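**Robots learn to fold laundry, slowly**

Katsaros, the research group that spent last winter teaching an arm to stack cups, has moved on to laundry. Its new method, Hakisach, learns to fold cloth from 28 human demonstrations. The group's previous attempt needed 200 and still produced what one reviewer called "a nest."

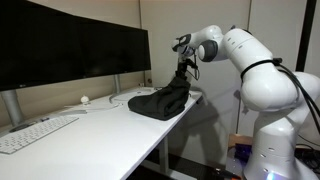
The trick is in where to grab. Hakisach picks a corner, lifts it a little and studies how the rest hangs before committing to a fold - a degree of caution most people reserve for tax forms. In 111 trials on dark fabric, long a sore spot for vision systems, it managed an acceptable fold in 100.

"Acceptable" was defined by the authors. A single fold takes a few minutes, and socks are listed under future work. Code is due in August.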